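ホーム | 製品 | サポート | マニュアル | お問い合わせ

Gestow 箱詰めセル 設定・保守マニュアル
第7章 把持異常と接触停止からの復旧

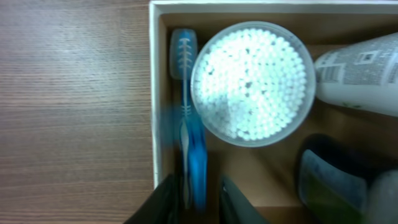
本章では、洗面用品の詰め合わせ作業で起きる把持異常のうち、細長い品物を箱の壁際でつかむ、または放すときのものを扱います。対象はグリッパPluvoを取り付けたGestowセルです。吸着ハンドを使用している場合は第8章を参照してください。

改訂日:2018年9月13日(木)
改訂担当:Pilar Palma

7.1 この章を改訂した経緯

Rweyemamu工場の3号セルで、歯ブラシを箱に入れる工程の途中に接触停止が発生しました。表示されたコードはE-259です。作業者は画面の指示どおりにリセットを押しましたが、指先が箱の壁に掛かったままだったため、アームの上昇とともに箱が持ち上がり、中身が作業台に落ちました。けが人はありませんでした。

旧版の手順では、E-259の表示後すぐにリセットしてよいことになっていました。この記述は誤りです。旧版を印刷して使っている現場では、該当ページを破棄し、7.3の手順に差し替えてください。

7.2 E-259が出る条件

E-259は、指先の横方向の力がしきい値を超えたときに出ます。把持力の不足を示すE-260とは別のコードです。現場では次の場合に多く見られます。

・箱の位置が登録位置からずれている
・箱の壁が内側に倒れている、またはふたのフラップが戻っている
・品物と壁の間隔が指の厚みより狭い
・隣の容器に指の外側が当たっている
・品物の柄が指の間で回転している

綿棒の丸い容器のように背が高く、中身の見える透明な容器は、上面の検出はできても縁の検出が不安定になることがあります。縁が検出されないと、制御側は容器を実際より小さいものとして扱い、指の下降位置が近くなりすぎます。7.5の余白設定で対応します。

7.3 接触停止からの復旧手順

警告:リセットを押す前に、必ず指先の状態を目で確認してください。手首カメラの映像だけで判断しないでください。指先の下側と箱の壁の外側は映像では確認できません。

1. 非常停止ボタンを押します。黄色のランプが点灯に変わるまで待ちます。

2. 操作盤のキーを「手動」に回し、キーを抜いて手元に持ちます。

3. 安全扉を開け、箱の側面から指先を見ます。指が箱の壁、品物、隣の容器のどれに触れているかを確認し、点検表に記入します。

4. 指が壁に掛かっている場合は、箱を手で押さえないでください。箱の底の固定クランプを閉じ、クランプの表示が緑になったことを確認します。

5. 扉を閉め、キーを差し直し、非常停止を解除します。キーは「手動」のままにします。

6. ペンダントで「指開放(低速)」を選び、ボタンを押し続けます。途中で抵抗音がしたらボタンを離し、手順1に戻ります。

7. 指が完全に開いたら、「Z軸上昇」を3 mm単位で操作します。箱が一緒に動かないことを確認しながら、箱の縁より上まで上げます。

8. 「退避位置へ移動」を選びます。移動が終わってからE-259をリセットします。

9. 箱の中の品物を取り出し、傷やつぶれを調べます。指が触れた品物は再投入せず、不良品箱に入れます。

10. 新しい箱を置き、7.4の確認を行ってから自動運転に戻します。

注意:手順6で指が開かない場合、レンチで指をこじ開けないでください。ギアが破損します。エア抜き弁(Pluvo本体の背面、赤いつまみ)を左に回してください。指が急に開くことがあるため、下に手を入れないでください。

7.4 再開前の確認

箱の確認

(1) 箱を作業台のガイドに突き当てます。左壁がガイドと平行になっていることを見ます。
(2) 壁の上端に折れや浮きがあれば箱を交換します。テープで補修した箱は使用できません。
(3) フラップは外側に折り、クリップで留めます。

指先の確認

(1) 指先の樹脂カバーに割れがないか調べます。
(2) 左右の指先の段差をすきまゲージで測ります。0.2 mmを超えるときは第4章の芯出しをやり直します。
(3) 指先の表面を乾いた布で拭きます。溶剤は使いません。

カメラの確認

(1) 手首カメラのレンズを清掃します。
(2) 静止状態で画像を1枚取得し、箱の左壁と上壁の縁が両方とも検出枠に入っているか確認します。
(3) 動作中の画像では品物の輪郭がぶれることがあります。位置合わせには必ず静止状態の画像を使ってください。

7.5 壁際余白の設定

E-259が同じ品種で繰り返し出る場合は、余白の設定を見直します。変更には管理者権限が必要です。

1. 「品種」メニューから対象の品種を開きます。

2. 「把持」タブの「壁際余白」を選びます。工場出荷値は4 mmです。

3. 歯ブラシのような細長い品物では、値を7 mmに変更します。箱の内寸に余裕がない場合は、値を増やすかわりに「指の向き」を90度回し、指を開く方向が壁と平行になるようにします。

4. 「隣接物余白」を選び、透明容器が隣に来る品種では「透明補正」を「有」にします。

5. 「横力しきい値」は変更しないでください。しきい値を上げるとE-259は出にくくなりますが、箱の変形や容器の破損を検出できなくなります。Rweyemamu工場の3号セルでも、しきい値が出荷値より高く設定されていました。停止した時点で箱の壁はすでに指に食い込んでいました。

6. 「保存」を押し、低速で試運転を行います。試運転は空の箱で5回、品物を入れた箱で20回です。途中で一度でも停止した場合は、最初からやり直します。

注:「指の向き」を変えると、グリッパのエアホースがアームに巻き付く場合があります。試運転の前に、手動で手首を両端まで回し、ホースの余長を確認してください。

7.6 置き順の変更

余白を増やしても停止が続くときは、箱に入れる順番を変更します。標準の置き順では丸い容器が先、歯ブラシが後です。この順では、歯ブラシを置くときに壁と容器の間の狭いすきまへ指を下ろすことになります。

歯ブラシを先に置き、丸い容器を後にすると、指の外側に空きができます。ただし容器を置くときに歯ブラシの柄を踏むおそれがあるため、容器の目標位置を壁から遠いほうへ移します。ボトル類は最後に入れてください。

置き順の変更後は、制御装置Dadisの履歴に新しい順番が記録されていることを確認します。記録がない場合、電源の再投入で元の順番に戻ります。

7.7 記録の保存と連絡

E-259が発生したときは、復旧後に次の操作を行います。

1. Dadisの「履歴」画面で該当の停止を選び、「ログ書き出し」を押します。保存できる停止記録は2000件までで、上限に達すると古いものから消えます。

2. 停止時の静止画、指先の力の波形、品種設定の3つを同じフォルダに入れます。

3. 点検表の写しを添えて、サポート窓口に送ります。件名には整理番号を付けてください。Rweyemamu工場の事例は整理番号2564で登録されています。

次のどれかに当てはまる場合は、自動運転に戻さず、先に連絡してください。

・同じ日にE-259が3回出た
・指の開放後も横力の表示がゼロに戻らない
・箱または品物が持ち上がった、落ちた
・非常停止を押してから止まるまでが普段より長い

連絡を待つ間は主電源を切り、操作盤に「運転禁止」の札を掛けておきます。次の勤務者には点検表ごと引き継いでください。

次の章:第8章 吸着ハンドの異常

シェア 3 | コメント 0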